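Snack Swap Project – Final Report
Nutrition and Wellness, Section 4
Group: Natnael Araya, Marleny Betancur

What we wanted to know

If people stop eating sugary snacks in the afternoon, do they feel less hungry before dinner? That was the whole question. We started with a much bigger one (does low carb eating work for college students) and our instructor told us to shrink it. Good call. We only had the spring.

Background

Went through the course readings plus a few things from the library. Short version – a lot of studies, a lot of arguing. Low carb diets seem to help some people eat less without trying. Why is not settled. Could be protein, could be fewer swings in blood sugar, could be that people just cut out chips and cookies. Most of what we found was on adults older than us and nearly all of it was about full diets, hardly any on one snack a day. So our project doesnt really copy any of them.

How we did it

Sign-up sheet at the Buckley dining hall, one Saturday, lunch and dinner. Got 128 names. Sent everybody the consent form and the first survey, 60 people sent both back. Those 60 were our group.

Week one everyone ate how they normally do. Weeks two and three, the afternoon snack had to be from our list: nuts, cheese, boiled eggs, plain yogurt, celery with peanut butter, olives. Nothing with added sugar. No juice or soda with it, water or plain tea only. Meals stayed the same. Every day at 5 p.m. they rated hunger from 1 to 10 in a shared form.

We also had a kickoff tasting in the dorm kitchen so people could try the list before starting. Olives did badly. The eggs went faster than we could peel them. We handed out the snack list on paper and went over the 5 p.m. form, plus what to do if you miss a day (leave it blank, don't guess).
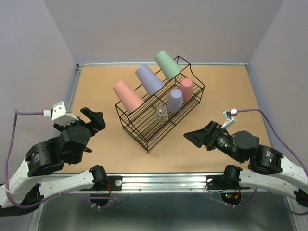

Marleny thinks the water rule should have been its own test, and she said so in our first draft meeting and again in the comments on this one. Her point: if somebody drops a soda and a granola bar on the same day, you can't tell which one made the difference. She wanted one group to change the drink only and another to change the food only. I said we didn't have enough people for that. She still wants it on record, so it's on record.

Results

Of the 60, only 27 filled in the form on enough days to use (we set the cutoff at five days out of seven, each week). Big drop. Most of it was week three, which ran into midterms.

For the 27, the average hunger score at 5 p.m. was lower in weeks two and three than in week one. Not by a lot, about one point. Week two and week three looked nearly the same. A few people went the other way and were hungrier on the new snacks, mostly ones who wrote that they picked celery and skipped the peanut butter.

Comments from the form were kind of more useful than the numbers. Several people said the nuts were too expensive to keep buying. Several said they weren't hungry but still wanted something sweet, and our scale had no place to put that.

Problems

No control group. Self reported everything. People knew what we were hoping to see. We never asked about sleep or workouts. The form reset at midnight and some late entries got stamped with the wrong day, we fixed the ones we could and threw out 4.

Also should of asked what the normal snack was in week one. We only asked if they had one. Someone who already ate almonds every day didn't change anything and still got counted.

If we did it again

Two groups, start earlier, stay away from midterms. Separate questions for hunger and cravings. Split food and drink like Marleny said. Provide the snacks if there's any budget, even just the nuts.

Who did what

Natnael – sign-ups, survey, results section, most of the typing. Marleny – reading, snack list, shopping, checking the spreadsheet. Both – tasting, reminders, class presentation in May. Raw scores are in the spreadsheet turned in with this report, names taken out.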